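# Cleaning around the entry: doors, wall panels, handles and glass

Last gone over 15th February. 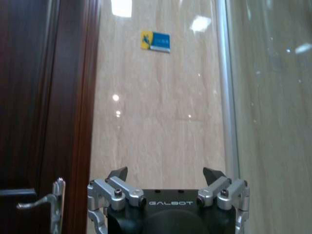
Start at the top and work down. Dust first, with a dry microfiber cloth, before any liquid goes on. Grit dragged around under a wet cloth will dull a glossy door faster than years of fingerprints.

## Dark wood doors

Mix a teaspoon of dish soap into 400 ml of warm water. Wring the cloth out until it no longer drips. Wipe with the grain, top to bottom, and dry right away with a second cloth. Dark gloss shows every streak, so change the drying cloth once it feels damp.

Skip furniture polish with silicone in it. It looks good for a week and then holds dust, and it makes any later touch-up of the finish a headache. Small scratches can be hidden with a wax stick one shade darker than the door. Rub it in, wait ten minutes, buff.

The edge of the door and the inside of the door frame get missed most often. Do them while the door is open.

## Lever handles

Soap and water again, then dry. On chrome, water spots come off with white vinegar on a cloth, never sprayed, and kept off the wood next to it. Slide a piece of thin cardboard behind the backplate edge if you are worried about drips.

If the lever droops or feels loose, look for a small set screw on the underside of the neck. A 3 mm hex key fits a lot of them. Snug it up by hand — too much force strips the head. Tyyne Valtonen wrote in to say hers worked loose every May until she put one drop of removable threadlocker on the screw.

## Glossy marble-look walls

Find out what you have before you clean. Real marble and other limestone-type stone must be kept away from vinegar, lemon and bathroom descaler, all of which leave dull marks that only repolishing will fix. Glazed tile and printed panels are less fussy, but if you can't tell, treat the wall as stone and use a pH-neutral cleaner.

Check your work from the side, with the lights on. Smears that can't be seen straight on show up in the glare.

## Sticker residue

1. Warm the sticker with a hair dryer on low for a minute.
2. Lift one corner with a plastic card and pull slowly, flat against the wall.
3. Roll off what glue you can with your thumb.
4. Wipe the rest with warm soapy water. On glazed tile or glass, a little rubbing alcohol is fine. On stone, test it low down first.

Keep razor blades off anything except glass, and even there wet the surface well.

## Glass panels and metal trim

Spray the cloth, not the glass, so liquid doesn't run down into the trim. Wipe the metal last, lengthwise, with a barely damp cloth. Raimo Nieminen uses an old cotton T-shirt for this and I have gone over to it too — no lint.

Wash the cloths without fabric softener.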